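Tue 25 September

Home by six, feet up, tea going cold already. I told myself I'd write more of these while the changeover is on, and I've skipped most of August, so here goes.

Big day at Kinix, or at least a strange one. The new arm program gets its first real shift next week, and Bronwyn Gilchrist wanted all of the packers to sit in the back office and look at the practice version first. So there we were, five of us around Markos's monitor, eating the last of somebody's birthday cake and watching a computer kitchen. I've packed housewares by hand for so long that I figured I'd hate every second. I didn't! It was kind of soothing.

The way it works is they teach the arm inside the computer before they let it anywhere near our benches. Markos Manolakis has been running it all month. He says the last batch was 1,962 tries, and he leaves it going overnight like a slow cooker. In the time I've worked there I bet I've dropped more mugs than that – but mine were real mugs and I had to sweep them up.

What changes for us is the part everyone was itching to ask about, and it was Arnar who finally did. Bronwyn was pretty straight with us, I thought. Nobody's hours get cut before the new year. The arm takes the Zosumov orders, the dull ones, and we rotate through a thing called station watch, where you sit with the screen and step in if it gets stuck. Arnar Ingvarsson said that sounded like babysitting. Nest said she'd raised three boys and babysitting beats lifting boxes with her shoulder. Fair enough, both of them.

I'm somewhere in the middle. My wrists will be glad. I do about 800 pieces on a busy day and by Thursday I can't open a jar. But I like the bench, I like the radio, and I like chatting across the tape guns with Nest – and station watch is one chair and one screen. Who do you talk to? I asked that and Bronwyn wrote it down, so maybe it'll be two chairs.

We each got a turn at the watch screen before lunch. Mine was the view from right down at the gripper, with the two gray fingers coming in from the bottom and this great big pale thing with a green stripe up it filling most of what I could see. I couldn't have told you what it was. What I kept looking at was the basket off to the left on the marble, black wire with all those curly bits, because my grandmother had one a lot like it for her onions. Markos had to tell me twice to keep my eyes on the fingers.

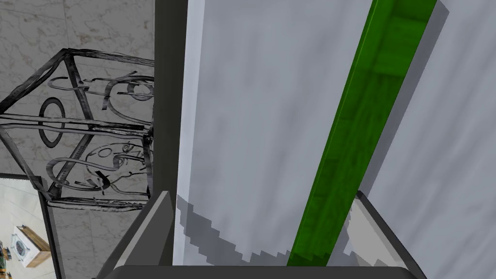 Later, after supper

Nest Edwards called and we went over it all again for 50 minutes, so the tea never stood a chance. She's put her name down for the first week of station watch and wants me to take the second. I said probably. There's a training sheet to sign and it pays 32 cents more an hour, which won't buy me a boat, but it's something.

She also heard that Charalambos Koutsoukos is moving over from the Jasex side to run the evening crew. I like him. He hums.

Need to find my reading glasses before tomorrow, the print on that watch screen is tiny. And bring back Bronwyn's cake plate, it's still in my car.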